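Section 6 of the Laing House residents' guide. Read it with Section 5 (Linen and Beds). It applies to all furnished rooms let by Preltum.

## 6. Clothes and soft items in the bedroom

### 6.1 Before you start

Clear one flat surface. The bed will do, or any wooden top that is wide enough to lay a pair of trousers out at full length. Wipe it with a dry cloth first. Painted and stained wood can mark pale fabrics if it is damp, so leave it a few minutes after cleaning.

You will need:

- the Jurnau shelf unit supplied with the room
- one linen bag for washing
- one spare bag for anything you are giving away

Empty all pockets before folding. Keys and coins left in pockets scratch the furniture, and the cost of repair is taken from the deposit.

### 6.2 Folding

1. Sort the clothes into heavy items (jackets, trousers, jumpers) and light items (shirts, underwear, small cloths).
2. Lay a heavy item flat and smooth it from the middle outwards.
3. Fold it in half lengthways, then in half again across. Thick fabric will not hold a third fold.
4. Roll or fold small cloths into a compact shape and keep them beside the larger pieces. Leave the tag at a corner where you can find it.
5. Hang anything that needs airing over the board at the end or side of the bed. One layer only.
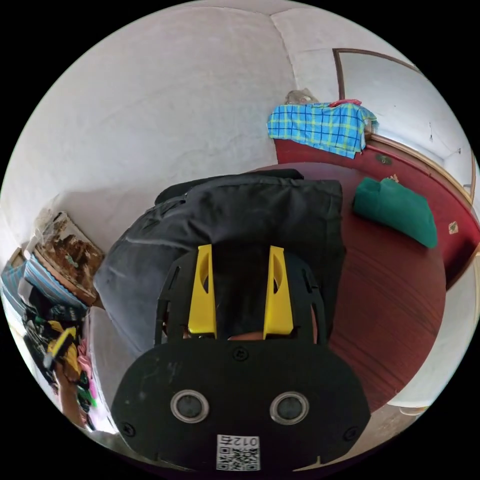

*Photo: Segundo Henao*

Dark grey fabric creases easily and the creases show. If a piece is wrinkled after folding, open it out and start again at step 2. Don't press it under a stack — the wrinkles set and it will need ironing.

**Note:** A plaid or other patterned cloth can be left over the board during the day if you use it as a bed cover at night. Take small items off the top of it before you lift it, or they will drop down behind the board.

**Caution:** Do not hang wet clothes on painted wood. Use the drying line in the yard or the rack on the landing. Keep fabric clear of wires and fittings on the walls.

### 6.3 Sorting on the bed

Use this method when there is too much for one surface, for example after a full wash or when you are changing rooms.

1. Make the bed with the fitted sheet only. Take off blankets and pillows.
2. Pull the sheet tight at all four corners. Loose sheets ride up when clothes are dragged across them.
3. Put everything that has been worn in one pile at the side of the bed.
4. Work from the middle. Take one item at a time, shake it out and decide whether it is to be folded, hung or washed.
5. Do dark items in one go, then light ones. Lint from black fabric shows on a pale sheet and should be brushed off before you carry on.
6. Move each finished stack to the shelf unit before starting the next.

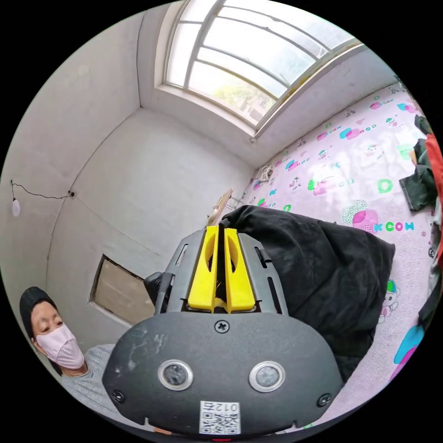
*Fig. 6b. Black item on the printed sheet, remaining clothes piled to one side.*

Sort in daylight if you can. Black, navy and dark green are hard to tell apart under the ceiling lamp.

**Note:** Printed sheets are washed inside out at 30 degrees. See 5.4 for the full table.

**Caution:** Do not stack clothes on a window sill. The sun fades them, and condensation in January will soak the bottom layer.

### 6.4 Putting away

1. Place heavy items on the lowest shelf and light items above.
2. Leave a gap at the back of each shelf for air.
3. Tie the neck of any bag you are storing and stand it against an inside wall.
4. Check behind the bed for dropped items.

Each Jurnau shelf holds up to 21 kg. If a shelf bows, take the top stack off and report it to the Prerkness office on extension 169, quoting part number 1366. Do not try to turn the shelf over. The pegs fit one way only.

Storage of suitcases and large boxes is covered in Section 7.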